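Come fold dumplings with me – helpers wanted for June

So I run Siriwan, the little supper club in the back half of Hasska, and this June I'm finally doing a full month of dinners instead of the odd Friday. I need people! You don't have to be a cook. If you can fold a napkin, I can teach you to fold a dumpling, and we'll be making some 200 a night, so you'll get good fast.

It's five evenings a week, 40 seats, and I pay $65 a shift plus whatever we all eat afterward (a lot). Pick as many nights as you like, though I'd love two or three folks who can stay the whole month.

Drop me a line at the Siriwan page by the end of the week, or leave a note at the counter. Tell me which nights you're free and what you like to eat – that second part matters to me more than a resume.

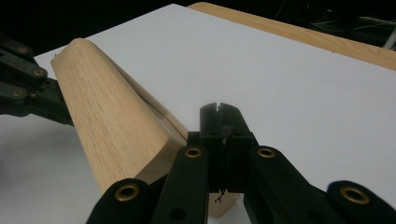
Oh, and wear shoes you can stand in.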